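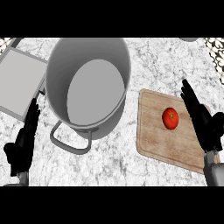 Kitchen counter set-up in simulation: large pot, cutting board with tomato, and a pair of black articulated hands.

Selemero Grip Guard
Fault monitor for two-handed kitchen robots, from Skindbridge

Cooking is one of those jobs that looks simple until you ask a machine to do it. A tomato is soft, a pot is deep and smooth, and there is always something standing just where an elbow would like to go. We have been making hands for kitchen robots for a good while now at Skindbridge, and Grip Guard is the product we wish we had had on the bench from the beginning, because it came out of a fault that gave us a very long and rather humbling September.

What went wrong

We were running the Pluron hand controller through its tomato-to-pot routine, first in simulation and then on the real bench. Simulation was lovely. Run after run, the right hand picked up the tomato, carried it across and let go over the pot, and we were all very pleased with ourselves. On the bench, the hand closed on the tomato, and then it carried on closing. You can imagine the rest (the wall behind the bench still has a faint pink patch, and we have grown quite fond of it).

One squashed tomato is a cleaning job, but the same fault with a person's fingers nearby would be a very different matter, so we stopped all bench work that afternoon and went looking.

Niilo Keskinen, who looks after our controller software, found it in the end. When the fingertip sensor lost its signal for a moment, the controller kept hold of the last reading it had been given. If that reading happened to be "no contact yet", the hand believed it was still closing on thin air and squeezed harder. Our simulated sensor never lost its signal, so the fault had no way of showing itself there. Once Niilo had added dropouts to the simulation, it turned up in 5 of the next 408 runs, and we could finally work on it without a mop.

What Grip Guard does

Grip Guard is a small box that sits between the hand and its controller and keeps its own watch on the fingers. If a fingertip reading goes missing or stays frozen when it ought to be changing, Grip Guard stops the hand from closing any further and holds it where it is. It will not fling the fingers open, as a dropped pot of hot soup is no improvement on a squashed tomato. The arm is asked to stop as well, and a light on the box tells you which hand caused the trouble.

It then waits for you. Grip Guard never restarts by itself, however brief the fault was, and you will need to press the reset button on the box once you have had a look. A few of our early customers found this annoying and wrote to tell us so. We listened, we talked it over at some length, and we have kept it.

The simulation add-on

Every box comes with the Thaweesak fault pack, a set of sensor dropouts, stuck readings and slow signals that you can play into your own simulated kitchen before any real hand moves. We ran nearly 1,000 faulty picks through it before we let the new version back on the bench, and we would gently urge you to do a good long stretch of your own.

Please read before ordering

Grip Guard does not replace your emergency stop, your guarding or your risk assessment. It watches the hands only, and it cannot tell whether somebody is leaning over the counter. Keep people out of reach while the arms are powered, and always cut the power at the wall before cleaning between the fingers.

If you bought a Pluron controller before 28 May 2022, it will need the updated software before Grip Guard can be fitted. The update is free and we are happy to talk you through it over the phone.

In the box

Grip Guard unit with reset button
Two hand leads, left and right
Mounting bracket and screws
Thaweesak fault pack (download code)
Printed fitting guide

Price: £795 including UK delivery. Spare hand leads can be added at the basket.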